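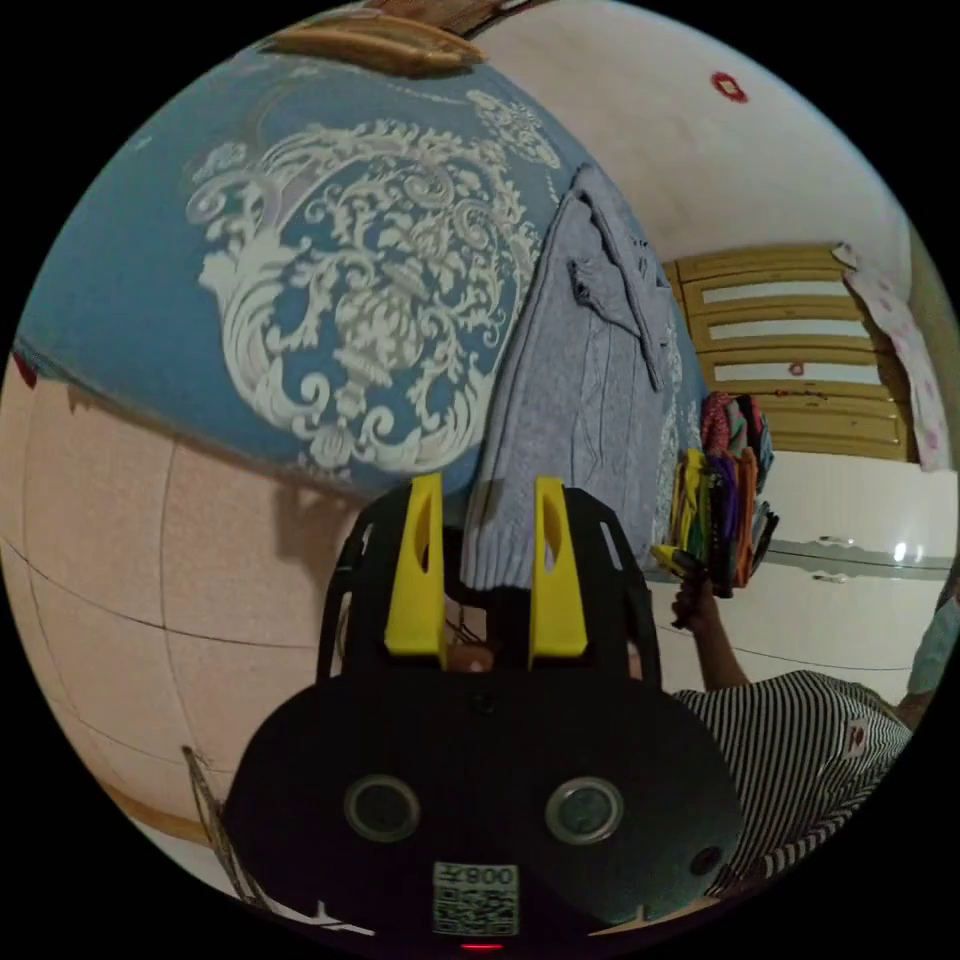

Papier peint bleu à grand médaillon blanc, baguette de bois clair et carrelage beige pêche.

Journal de la résidence Momska, 26 novembre 2021

La visite de l'étage s'est tenue ce matin en présence de Mme Benedicta Dogbe, de M. Geert Nijs et du soussigné. L'ordre du jour portait sur la pièce au papier peint bleu, dont la remise en état a été demandée par la direction au mois de septembre.

Le motif damassé, avec ses rinceaux et ses feuillages disposés autour d'un élément central en forme de vase, sera maintenu. M. Nijs avait proposé un enduit uni, plus simple à entretenir. Mme Dogbe a fait valoir l'attachement des résidents à ce décor et la proposition a été retirée. La baguette de bois clair est également conservée. Il reste à décider si elle recevra une cire ou un vernis mat ; deux échantillons sont attendus de la maison Flandiris.

La petite marque rouge sombre relevée au bord du mur a été portée au registre. Son origine n'est pas établie. Aucun produit ne sera appliqué avant l'avis de Mme Puspita Chong, à qui une demande écrite a été adressée en fin de matinée.

S'agissant du sol, les grands carreaux sont gardés. Les joints, minces et foncés, seront nettoyés à la brosse souple et à l'eau claire. L'entreprise Pandey a remis un devis prévoyant 20 heures de travail, nettoyage des plinthes compris. Le soussigné a demandé que ce dernier poste soit chiffré à part. M. Ayman Metwally transmettra la version corrigée.

Reçu à quatorze heures un appel de M. Kristof De Graaf au sujet des rouleaux de réserve. L'inventaire en mentionne trois, rangés dans l'armoire 33 du dépôt. Vérification faite, deux s'y trouvent. Le troisième aurait été prêté à l'annexe Jollow pour un raccord dans le couloir ; un courrier de rappel est parti ce jour.

La clef de la pièce a été remise à l'accueil contre signature. L'accès demeure réservé au personnel jusqu'à la fin du nettoyage des joints.

Pluie tout l'après-midi. Visite de la toiture reportée.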